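Run 319

Sarla Tomar had been promised a desk job at Gorness, and on her first morning they gave her two handles and a chair that squeaked. "Whatever your hands do, the arms do," said Moser. "Now teach them to tidy up."

She loved it at once! By lunch she had dropped 20 bottles, chased one under the bench, and laughed so loudly that people came in from the hallway. The trick was to stop thinking about the handles and just reach, the way you reach for a cup in your own kitchen — and then let go a little later than felt natural.
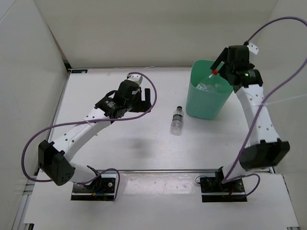 Run 319 was the one she talked about all the way home to Holudcombe. She had been rushing the drop for days, flinging things from too high up, and this time she slowed right down. The right gripper had the bottle with the red cap and she tipped it into the green bin as gently as if it were asleep, while the other bottle, the one with the black cap, stood waiting its turn and the left arm hung open beside it. Her shoulders ached. She was grinning like a kid.

"Save that one," said Moser behind her.

"Can I do it again?"

"You've got to do it again. They want 1000."

She wiggled her fingers, squeaked the chair forward and took hold of the handles. Six hundred and eighty-one to go — what a wonderful number!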